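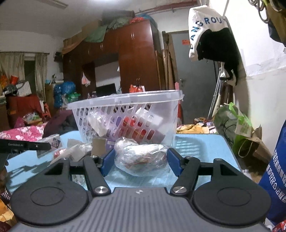

Pindivgate: frequently asked questions

General

What does Pindivgate do?
It takes recordings made with a hand-held gripper and turns them into training episodes for a control policy. It lines up the video with the finger opening, works out the path of the tool, throws away what it can't trust and writes the rest to disk. It does not train anything. If a sales page told you it "teaches robots housework", that page wasn't ours.

Will a policy trained on my recordings work in a room it has never seen?
Probably worse than you hope. We have tried it in our own test flat at Okley and the drop was large enough that we stopped showing the demo. Ask anyone who claims otherwise how many attempts they made and who reset the table between them.

Do I need a robot?
For recording and cleaning, no. For finding out if any of it was worth doing, yes.

Recording

Should I tidy the table first?
We'd leave it. Shopping bags, packets, a basket with things in it and cloth heaped at the side are what the policy will meet later. A bare table gives lovely curves and a policy that falls over the first time a carrier bag turns up.

Does clear plastic cause trouble?
Yes. The segmenter tends to find the printed thing inside a clear bag and ignore the bag round it, so the grasp point lands too deep. The "film" setting in version 118 helps a bit. We have not seen any perception model that handles this well, whatever the leaderboard says, and we'd rather you checked those episodes by eye.

And slotted baskets?
Same family of problem. Goods seen through the slots get marked as reachable from the side. Turn on "treat slots as wall" and accept that you'll lose a few true positives.

How long should an episode be?
Under 300 frames if you can manage it. The planner export will take longer ones, but errors in the tool path build up and the loop closer is not as clever as its name.

My tool path jumps when I turn towards a wardrobe or a plain wall. Why?
Too few features to hold on to, or too many that look alike. Cupboard doors with matching handles are a classic case. Move more slowly, keep some of the table in view, and look at the drift report before you record another batch.

Cleaning and checks

What does the quality score mean?
Less than it appears to. It blends blur, tracking loss and finger jitter into one number out of 106, an odd scale we inherited from the Carrillo importer and have never had the nerve to change. A score of 70 passes by default. A high score says the recording is usable. It says nothing about whether the person did the task sensibly.

Can I trust the automatic task labels?
No. They are guesses by a language model looking at a handful of frames. "Pick up bag" is usually fine. Anything with an order to it, such as "move the packet, then the bag", should be read by a human. We keep the labels on by default because users asked for them, and we still think that was a mistake.

Are faces, notices and printed text blurred?
Faces, mostly. Text only if you switch it on, and small or slanted print gets missed. If you record in somebody's home, get their agreement first and don't rely on a filter.

Planning and export

Which planner does it work with?
The export is plain joint-free tool poses plus finger width, so most will read it. We test against Bimville and nothing else. Reports that it "works with everything" come from people who opened one file.

The arm stops short of where my hand went. Is that a bug?
Usually your elbow can do things the arm can't. Run the reach check with your own arm's model loaded. If the pose is marked reachable and the arm still stops, send us the log.

Do you publish success rates?
Only with the setup attached: the objects, the arm, the number of tries and every failed run. That makes for a dull table and we get fewer enquiries because of it.

Where do I report a fault?
Use the form on the support page and attach the drift report. Replies go out on Tuesday. Reports without a log go to the bottom of the pile.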